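Noodle Season in Lilstead

Most of the club is still in the hall eating sandwiches when Mireille Carré claps twice and says back to work. Two arms, one table, a lot of Maruchan. The Lilstead robotics club has until August to get a machine they call Marty to sort ramen, and Marty so far has opinions of its own.
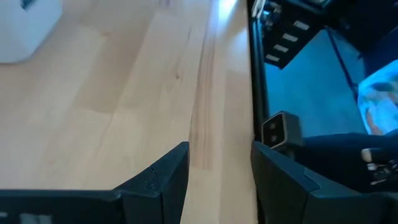
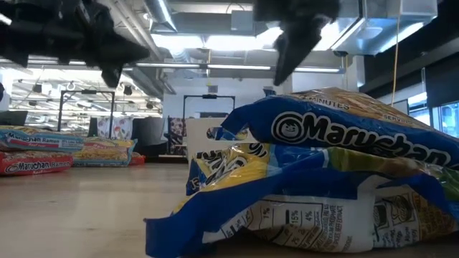
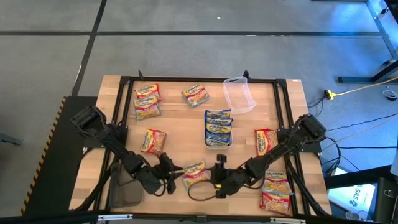
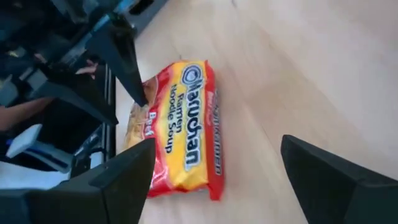 The task sounds dumb when you say it out loud. Packets on a table, flavors mixed up. Pick up each one, put it where it belongs. A six year old does it while watching TV. But a packet of ramen crinkles, it slides, it shines under the lights, and the crimped end folds over the moment a finger touches it wrong. The club tried wooden blocks last year and got bored. "Blocks hold still for you," Carré says. "Groceries don't care."

She teaches physics mornings and runs the club after three. Never built a robot before this job. Her first year she learned the wiring a week ahead of the students and admits it freely.

The competition is the Biltambridge Sort-Off, a one-day thing for school and community teams. Two rounds, best score counts. Each team brings its own arms and its own software, and the judges bring the groceries. That last part is what keeps everybody up at night. Last year it was tea boxes and the Lilstead team had trained on soup cans. They finished near the bottom and went for pizza.

So this year they practice by teaching. A student moves the arms through the job by hand, start to finish, and the computer keeps the recording. Then another student does it. Then the first one again, from the other side of the table. The count on the whiteboard stood at 812 recordings when I first visited. By my second visit it was 1,627, with a pizza slice drawn next to it.

Dorian Joly did a big share of those. He's seventeen, tall, talks fast, hates being interviewed. He came in through the theater crew, where he ran lights, and he treats each recording like a cue. Hands steady, no hurry, same breath every time. When he gets one wrong he says "scrap it" and starts over before anyone can argue.

"The bad ones teach it bad habits," he tells me. Then a shrug. "It copies everything. I used to stop for a second before I grabbed anything, just thinking. Marty started stopping too."

They had to throw out a whole afternoon over that pause. Carré still winces.

The software side is a program the students wrote and named Indix, short for nothing, somebody liked the sound. It files every recording by flavor, by who did it and by how it ended. Before Indix there was a spreadsheet, and before teh spreadsheet there was a notebook that went through the wash. Indix crashes if you type a comma in the notes box. There is a sticky note about this. There are several sticky notes about this.

Money is tight, same as everywhere. A car wash in spring, a bake sale, one check from a parent who wanted no thanks. The travel to Biltambridge is not paid for yet and the sign-up form is due before the next bake sale. Carré has a plan for that which she would not let me print.

What does Marty do on its own, with nobody's hands on it? Depends on the day. I watched nine tries. Four good, three slow but fine, two where the packet ended up on the floor and a freshman yelled "goal." Joly wrote all nine down, the floor ones included, and asked if the lights could be turned down for the next batch. Someone went to find the switch. Carré was already laying the packets out agian.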